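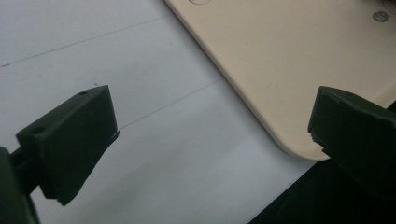

Mein Brett auf der weißen Fläche, untere linke Ecke

Forum > Küche und Haushalt > Schneidebretter, Messer, Pflege

Thema: Helles Kunststoffbrett bekommt Schatten und Punkte -- noch zu retten?

sajib_p
Donnerstag, 23. Januar 2025
Guten Abend zusammen,
ich habe eine Frage zu meinem Schneidebrett. Es ist cremefarben, glatt, aus Kunststoff, mit runden Ecken und einem kleinen Rand, der etwas höher ist als die Fläche. Ich benutze es seit Juni fast jeden Tag, meistens für Zwiebeln, Kurkuma und Brot. Seit einigen Wochen bleiben auf der Fläche leichte Schlieren und kleine Punkte, auch wenn ich es gründlich mit Spülmittel wasche. Auf dem Foto erkennt man sie nur schwach, mit dem Auge stören sie mich mehr.
Ich habe bis jetzt zwei Sachen probiert: Natron mit wenig Wasser und danach Zitronensaft. Das Natron hat etwas geholfen, die Zitrone nach meiner Meinung gar nicht. In die Spülmaschine möchte ich es nicht geben, weil mein altes Brett darin krumm geworden ist.
Kennt jemand eine Methode, die die Oberfläche nicht zerkratzt? Entschuldigung, wenn die Frage schon einmal gestellt wurde, ich habe mit der Suche nichts Passendes gefunden.
Vielen Dank im Voraus
Sajib

kuechenfee_mositz
Hallo Sajib, Kurkuma ist der Feind von allem Hellen. Leg das Brett einen Tag ans Fenster in die Sonne, das bleicht den Farbstoff aus. Bei mir waren gelbe Flecken danach weg. Im Januar dauert es natürlich länger.

Bouvier
Sonne ja, aber die Punkte auf dem Bild sehen mir nicht nach Kurkuma aus, die sind ja nur ganz schwach. Ich würde auf Kalk oder Fett tippen. Mach die Stelle mal mit Essigwasser nass, zehn Minuten warten, abwischen.
Gruß, Évan Bouvier

sajib_p
Danke für beide Antworten. Die gelben Flecken waren auf der anderen Seite, das hätte ich schreiben sollen. Auf der fotografierten Seite schneide ich nur Brot und Käse. Dann ist vielleicht wirklich Fett das Problem.

skaltivska
Schmeiß es weg und kauf Holz. Kunststoff wird mit der Zeit rau und dann sitzt der Dreck in den Rillen, da hilft kein Essig der Welt.

Bouvier
@skaltivska: Das stimmt so nicht. Wo soll denn auf diesem Brett eine Rille sein? Die Fläche ist doch glatt. Wegen ein paar Schlieren kauft man kein neues. Mein Holzbrett ist mir übrigens zweimal gerissen.

skaltivska
Dann hast du es nicht geölt. Feine Schnitte sieht man auf einem Foto sowieso nicht. Mit dem Fingernagel drüberfahren, dann weiß man es.

sajib_p
Ich habe es mit dem Fingernagel geprüft. In der Mitte spürt man feine Linien, an der Ecke spürt man nichts. Also haben Sie beide ein bisschen recht, glaube ich.
Das Essigwasser habe ich heute Morgen auch versucht. Die Punkte am Rand sind jetzt weniger, aber die Schlieren sind geblieben -- vielleicht muss ich es noch einmal machen, mit mehr Geduld. Ist es schlimm, wenn man Essig zweimal am gleichen Tag benutzt?

kuechenfee_mositz
Schadet dem Brett nicht. Nur gut nachspülen und hochkant trocknen lassen. Und den Rand mit einer alten Zahnbürste machen, da sammelt sich bei mir immer etwas.

sajib_p
Das mit der Zahnbürste probiere ich am Wochenende und schreibe dann das Ergebnis.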